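From: Dennis Sugden
To: gunis-kitchenware list
Date: 2020-07-22
Subject: Re: Cup and bottle for the water station, what to keep

Natnael Jemal wrote:
> I need a decision on the drinkware before I reorder. The old list has
> plastic tumblers and steel bottles mixed on one line, with a single
> cleaning note for both. Can someone split it? Also, Albertina wants to
> know if we can drop the tumblers and go to bottles only.
>
> Natnael

Split as requested. I would keep both types. They do different work and they fail in different ways.

The tumbler is a plain tapered plastic one, open at the rim, no handle and no lid.

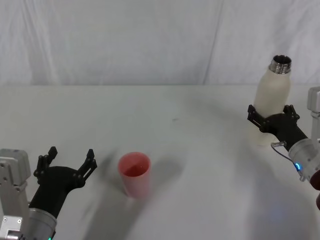
Tapered cups nest, so 20 of them take up one short stack on the shelf, where the same number of bottles would need most of a cabinet. The taper also means a narrower base, and a half-full cup near a table edge will go over if someone brushes it with a sleeve. Keep them toward the middle of the table. Colored plastic fades, and I don't count fading as a defect. Cracks at the rim, cloudiness you can feel with a fingernail, or a smell that survives two washes: discard.

Proposed entries for the list follow. Gervásio, please check the wording against the Mersha sheet.

1. Tumbler, plastic, pink or red. Hand wash, warm water, soft sponge. Dry upside down on the rack and stack only when fully dry. Shelf stock 20, spares 8.

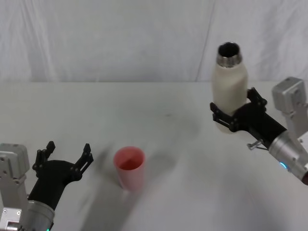 2. Bottle, insulated, light finish, threaded steel neck. Bottle brush for the inside, small stiff brush for the threads. Store with the cap off. Shelf stock 14.

The threads are where the old cleaning note falls short. A sponge rides over the crests and leaves the grooves alone. Run the small brush around the neck in the direction of the thread, rinse, then look at it under a lamp.
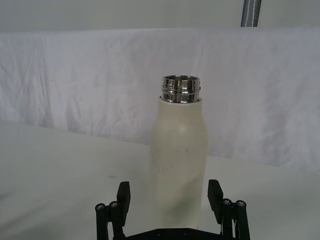 Small dark scuffs on the body are cosmetic and can stay. Do not go after them with a scouring pad, which will take the matte finish off and leave a shiny patch worse than the mark. A paste of baking soda on a damp cloth gets some of them. A dent in the neck is another matter: the cap will not seat, so pull that bottle.

Caps get their own line. In January we had 10 bottles and fewer caps than that, and the Grolum caps do not fit the Eltedus neck, although they will start on it for half a turn. Yurii has the thread gauge if anyone wants to check a loose one.

Natnael, hold the cap order until Gervásio replies. The rest can go.

Dennis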